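Open-weave storage for produce: airflow, load and cleaning
Speaker notes, Trodbridge, October 15, 2020

Slide 1. Title
Wait for the room to settle. Say where the handout is. Questions at the end, except for units and definitions, which people can ask as we go.

Slide 2. Scope
This talk covers holding fruit and vegetables at room temperature in woven containers, in a kitchen or on a small shop counter. It does not cover cold rooms, cartons or transport. I will treat the basket as a piece of equipment with an airflow, a load limit and a cleaning schedule.
Define "open weave" for today: you can pass a finger through the gaps without moving the strands. Anything tighter I will call closed.

Slide 3. What produce does after picking
It keeps breathing. It takes in oxygen and gives off carbon dioxide, water vapour and heat. Some kinds also give off a fair amount of ethylene, a gas that speeds up ripening in the fruit around them.
Three things to manage, then: heat, moisture, ethylene. Moving air deals with a share of each. It also dries the skin, so there is a cost.
If asked about leafy greens: out of scope, they wilt too fast in moving air. Refer to the handout.

Slide 4. Reading a weave
Stakes are the uprights. Weavers are the strands that pass around them. In twined work the weavers travel in pairs and cross between stakes, and that crossing stops the row from sliding. Spacing between rows sets the height of the opening, spacing between stakes sets the width.
Dried plant fibre varies along its length. Expect thick and thin sections in the same row and expect the openings to vary with them. Do not quote a single opening size for a handmade basket. Quote a smallest and a largest.
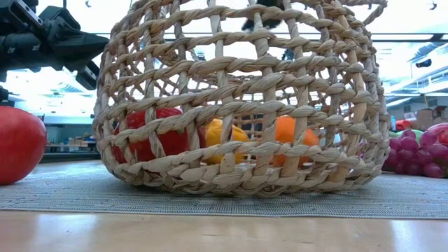

The base is a separate matter. Most makers close it up to carry weight, so the bottom of an open basket can behave like a closed one. Fruit in the lowest layer sits on the tightest part of the weave with everything else on top of it. When I inspect a full basket I start there.
Raising the base helps. A wire trivet or a pair of battens is enough.

Slide 5. The Trodbridge comparison
Keep this short, the table is on the slide.
We ran three containers side by side in the Trodbridge store room: a Pleten open basket, a Kondow solid-wall bowl, and a Radonjić slatted crate. Each was loaded with 800 grams of fruit from the same delivery and left for 7 days. Weighed at the start and at the end, inspected each morning.
Results, in words:
The open basket lost the most weight and grew the least mould.
The bowl lost the least weight. Mould showed first at the contact points near the bottom, on day 5.
The crate fell between the two on both measures.
State the limits plainly. One room, one season (April), one delivery. No humidity control. I would not put an error bar on any of it. The order of the three containers is what I am prepared to defend, and only for that room.

Slide 6. Peppers
Bell peppers have a waxy skin and a hollow body. They lose most of their water through the stem end and the calyx, so weight loss is slow until the stem dries out, then softening follows. They bruise at the shoulders when stacked.
They will not ripen much on their own after picking compared with a tomato or a banana. A green one may colour a little. Keep them apart from strong ethylene sources, as the gas shortens their life without improving the flavour.
One layer if you can manage it.
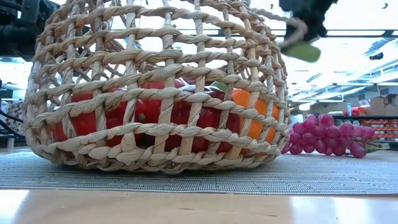
Bell peppers, two of them red, in a basket resting on its side.

Pause on this one. The point to make aloud is visibility. Stock that can be seen through the wall gets checked. In a solid bowl the bottom layer is checked when it starts to smell.
On chilling: peppers held for long periods below 7 degrees Celsius can pit. A few days in a domestic fridge is usually fine.

Slide 7. Mangoes
Mangoes ripen after picking and give off ethylene while they do it. Skin colour is a poor guide, and varies by variety. Use a light press near the stem, and smell.
Hold them out until they give slightly, then chill or eat. Do not chill while hard. Put them together to hurry them along, spread them out to slow them down. A paper bag is quicker than any basket because it holds the gas in, and that is a useful illustration of what the open wall is doing the rest of the time.
Sap from the stem marks woven fibre and does not wash out well. Wipe the fruit first.
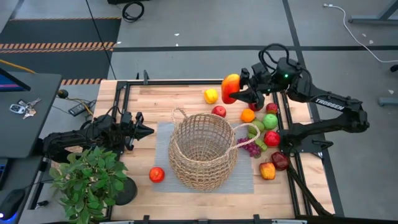 Mango with red and yellow skin, above the back of the table.

Transition line: so far everything has been about what goes on inside the basket. The next two slides deal with the basket itself.

Slide 8. Load and handles
Handles on a woven basket are rated by the join, never by the loop. Look at where the loop enters the rim. If the strand goes down beside a stake for several rows, it will carry weight. If it is only wrapped around the rim, it is there for looks or for moving the basket empty.
Check procedure:
Lift by one handle, basket empty. Watch the rim for twist.
Load to the normal working weight and lift by both. Listen for creaking. Dry fibre creaks before it breaks.
Look for pale, fresh fibre at the join. It means strands have moved or snapped.
For daily use I would lift from underneath. Round fruit also shifts toward the low side when a basket is tipped, so the load on the two handles is rarely equal.

Slide 9. Citrus
Oranges do not ripen further after picking. They produce little ethylene and have a thick rind, so they suit open storage well. The main loss is moisture through the rind, followed by green or blue mould where the rind is broken. Remove any damaged fruit the same day. Spores travel on moving air, and this is one case where an open weave works against you.
Citrus can share a basket with apples for a short period. I would not leave the mix longer than 5 days.
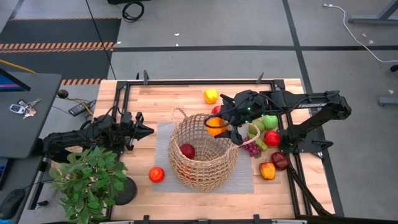
Looped handles on a large basket, orange above the right side of the opening.

Slide 10. Cleaning
Empty fully. Turn over and tap out the debris.
Dry brush along the rows, then along the stakes. A soft paintbrush reaches the crossings.
Damp cloth with a little dish soap. Do not soak. Twisted fibre holds water in the core long after the surface feels dry.
Air dry out of direct sun, upside down, overnight.
If there is mould in the fibre, as distinct from on it, retire the basket from food use. Bleach weakens most plant fibre and leaves a smell.
Liners: a cotton cloth is fine and can be washed. Plastic defeats the purpose of the open wall.

Slide 11. Likely questions
"Is wire better?" — For cleaning, yes. For bruising, no, unless lined. Airflow is similar at the same opening size.
"Does the Pleten basket come in a closed version?" — It does. We did not test it.
"Why weigh in grams and not count pieces?" — Water loss is what we were measuring.
"Can I keep onions in it?" — Yes, on their own. Keep potatoes elsewhere and in the dark.
"Would the Kondow bowl do better with a rack in the bottom?" — Probably. Not tested.

Slide 12. Contact and handout
Leave this up during questions. Raw weights for all 3 containers are on the back page of the handout, along with the morning inspection sheet. Collect the clicker and the spare copies before leaving the room.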